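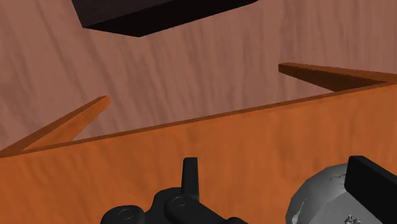 Grovum is a home-built robot arm and the simulator that goes with it, put together at Haltside, a shared workshop in a former carpet warehouse. The arm picks things up and puts them in a tray. It does this with a fair amount of ceremony. Most of its working life has been spent in simulation, where dropped objects make no noise and the rent is lower.

Background

Grovum began as an attempt to reuse the motors from Kingi, an earlier Haltside project meant to water tomato seedlings. Kingi was retired after one season, during which the seedlings were mainly watered by hand. Its motors, power supply and a bag of unsorted screws passed to the new build, along with a wiring diagram that described a different machine.

The members wanted an arm that could clear a workbench at closing time. This goal was later reduced to clearing part of a workbench, and then to moving one object at a time into an open tray. The last version is the one in the current documentation, where it is listed as the original aim.

Simulation

The simulated version came about after the first physical wrist stripped its gears. While replacement parts were in the mail, members modeled the arm on a donated desktop computer, and by the time the parts arrived the model was better behaved than the hardware. It has been the senior partner ever since.

The virtual workspace is plain. It has a pinkish-brown surface with a wood grain, an orange wooden tray and a black gripper with round caps on its housing. The grain was the subject of a long discussion on the workshop mailing list — longer than the one about whether the arm should have an emergency stop. A gray, faceted ball also appears, its surface scuffed and marked with a line like a crack.

Collision handling was the slowest part to get right. Early versions let the gripper pass through the wall of the tray, which made every pickup look easy. Once the walls were made solid, the success rate fell sharply, and the members had to start planning how the arm would get over the edge. A practice session is set at 3,000 attempts. In the first session run with solid walls, 226 ended with an object in the tray. The notes call this "encouraging."

Hardware

The physical arm is bolted to a bench near the back door. Its joints are printed in black plastic, and the long sections are aluminum tube cut on the workshop saw. Control runs through a board called Starnine, designed in-house and now in its fourth version. The first three are kept in a drawer for reference and should not be plugged in.

The tray used on the bench was made from scrap lumber and painted orange to match the simulated one. It is slightly out of square. Correcting the tray was considered too much work, so the model was given an optional setting that skews its tray by the same amount.

Documentation

The build guide was first posted to the workshop site on 9/27/18. It runs to 311 steps, several of which are "repeat for other side." Step 40 requires a part that is printed in step 95, and builders are advised to read ahead. A shorter guide was planned for the following June and remains in outline form.

See also

Kingi (seedling waterer)
Starnine control board
Haltside open bench nights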